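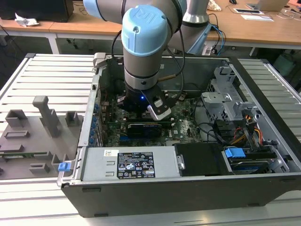

wk 9 - memory hierarchy, caches, why your code is slow
(handout 4/30/25, replaces the older one, that had the wrong diagram on p. 2)

**Recap.** CPU is fast, main memory is far away. Everything today follows from that. Registers, then L1, L2, L3, then RAM, then disk. Each step down = bigger, cheaper per byte, slower.

**Locality** - two kinds, know both for the final

- *temporal*: used it just now, will probably use it again (loop counters, running sums)
- *spatial*: used this address, will probably want the one next door (arrays, instructions in order)

Linked lists are bad at spatial. Nodes can be anywhere on the heap. Reading by Huttunen ch. 5 goes thru this slowly, skip the proofs.

**Cache lines**

Memory moves in blocks, commonly 64 bytes. Ask for one byte, get the whole line. So a row-by-row walk over a C array gets most of its data for free. Column-by-column on a big one = a new line nearly every access.

 for (i = 0; i < n; i++)
 for (j = 0; j < n; j++)
 sum += a[i][j];

Swap the i and j loops and time it again. Use n = 517 first, then something much bigger. Write both times down before you try to explain them!!

**Mapping**

Direct mapped: each block has one place it can go. Simple, cheap, lots of conflicts.
Fully associative: anywhere. Searching it costs hardware.
Set associative: in between - pick the set from the address, then any slot in that set.

Address splits as tag / index / offset. Offset bits from the line size, index bits from the number of sets, tag is whatever is left over. Half the class lost points on this in the quiz, do a few by hand.

**Miss types**: compulsory (first touch), capacity (doesn't fit), conflict (fits, but fighting over the same set).

**Average access time**

AMAT = hit time + miss rate x miss penalty

Hit time 2 cycles, miss rate 5%, penalty 100 cycles -> 2 + 5 = 7. Now halve the miss rate. Then put it back and halve the hit time insted. Which one helped more?

**Writes** - write-through goes to memory every time, write-back waits untill the line gets evicted (needs a dirty bit). More on this next lecture.

Problems 4, 6 and 9 to Tiina Lehtinen before lab. Show the bit splits.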